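4.2 Setting the zero point and calibrating

Calibrate the Sandus kitchen scale before first use, after every battery change, and whenever it has been moved to another room.

1. Place the scale on a firm, level surface away from fans and open windows.
2. Press and hold UNIT for 2 seconds. The display shows CAL.
3. Wait until the display shows 0, then release any pressure on the platform.
4. Set the 2000 g calibration weight in the center of the platform.
5. When PASS appears, remove the weight. The scale returns to normal weighing.

If the display shows E2, repeat from step 2. Error codes are listed in section 7.

Note: The calibration weight is sold separately – order part 108 from Fevau Parts.

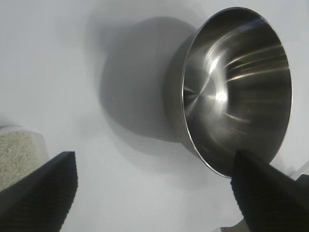
To weigh with a container, put the empty container on the platform and press TARE. The display returns to 0. Add the first ingredient, read the weight, and press TARE again before adding the next. Lifting the container off gives a negative reading. Press TARE once more to clear it.

Caution: The weight of the container counts toward the maximum load. Do not leave a load on the platform overnight.

Caution: Do not use the scale next to a microwave oven or an induction cooktop while either is running. Readings may drift.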